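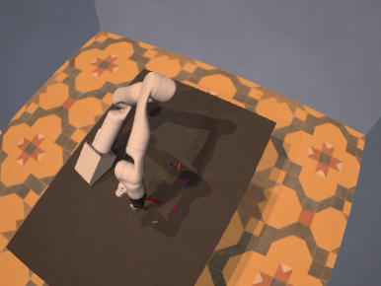 Towns should stop closing their small library branches to pay for one big one. Aldale is considering it again this year, and the argument is the same as it was last time. The branch on Brarden Street is old, the heating costs too much, and the main library downtown has better rooms and longer hours. All of that is true. I still think closing it would be a mistake.

The case for closing rests on visits. Brarden Street had 503 visits in August, and the main library had 1,304. On paper the branch looks weak. But it is open only 15 hours a week, and the main library is open every day. A branch that is locked most of the time will never have good numbers, and cutting its hours further and then pointing to the drop is not a fair test.

Distance matters more than the reports admit. From the Brarden Street side of town, the main library is two buses away. An adult with a car will make the trip. A ten-year-old won't, and neither will someone who has trouble with stairs and curbs. Those people mostly don't fill out surveys or come to budget meetings, so their absence gets read as a lack of interest.

I have used the branch for years, usually on a Tuesday after work. People print forms there. They read the paper, warm up, and ask how to renew a license. Some of them never borrow a book, and I don't see why that should count against the place.

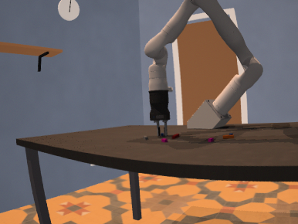

What would it take to keep the branch open? A new boiler and one more part-time position would cover most of it, and both could be paid for over five years out of the money set aside for the downtown expansion.

That would mean a smaller expansion. I can live with that. The town of Uson closed its two branches and built a large central library with a cafe, and it is a handsome building. It also sits next to the highway, and there is no good way to walk to it.

Aldale doesn't have to copy that. Fix the heat, open the branch on Saturdays, and look at the visits again after a full year — then have the argument about closing it.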